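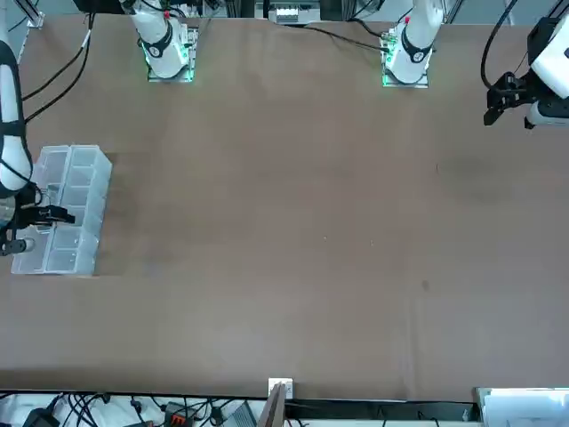
A clear compartment tray on the bench covering at Sunley.

The workshop manager at Sunley, a small firm that services bench instruments, has spent much of the past year on a subject most of her customers never see: where the screws go. We spoke to her on September 2, 2020, shortly after the firm had finished moving its loose hardware out of drawers and into shallow divided trays.

"We had 46 drawers, and people remembered perhaps a third of them," she says. "The rest were opened in turn until something looked right."

The drawers came from Leone when the workshop opened. They were well made, but opaque and deep, and a mixed drawer could only be checked by tipping it out. The trays that replaced them are clear, so a wrong part shows up from the side as well as from above.

She is firm on how a tray is laid out. Cells run by thread first and length second, shortest at the left. Washers stay in the same row as the screw they belong to. A cell is filled to half its depth and no further.

"If you fill it to the top, your fingers push parts over the divider. Then you have two bad cells."

The work surface took longer to settle. Bare metal was noisy and small parts skated across it. A white laminate gave glare under the lamps. The present covering is a matte brown, supplied by Ostex, and she chose the shade after trying three. It creases a little at the edges and it marks, which she accepts.

"A smudge I can live with. Glare I can't, not for a whole shift."

Trays lie flat on the table during a job and go back to the rack with the lid closed. A tray is checked when it has been out on 12 jobs - the tally is kept on a card in the rack. The check takes up to 27 minutes, most of it spent on the smallest washers.

Her next change is to labels. The present ones, printed on paper, lift at the corners, and she has asked Prevotetti for an engraved set to be fitted in December.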